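The Long Wait for Staltitz

The Staltitz weather satellite was supposed to leave the pad in August. It has now been "two weeks from launch" for 60 days, a feat of timekeeping that deserves its own mission patch.

Elsa Magnusson, who runs operations for Zuvetier, has stopped booking hotel rooms with a checkout date. Her team has scrubbed three times: once for wind, once for a sticky valve, once for a fishing boat whose skipper wanted a better view. The fuel has been loaded and drained so often that she calls it a commuter.

Pralent, which built the upper stage, blames the valve supplier. The supplier blames humidity. Humidity has not returned our calls.

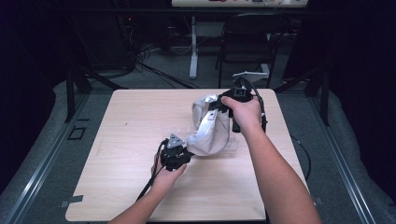
A gripper in each hand at a light wood-grain tabletop.

Gervásio Cordeiro, the payload manager, spends the delays rereading the insurance policy, which runs out 30 days after the next attempt, whenever that may be. He has packed one clean shirt for launch day and is saving it. The new target is late November 2025, weather and fishermen permitting.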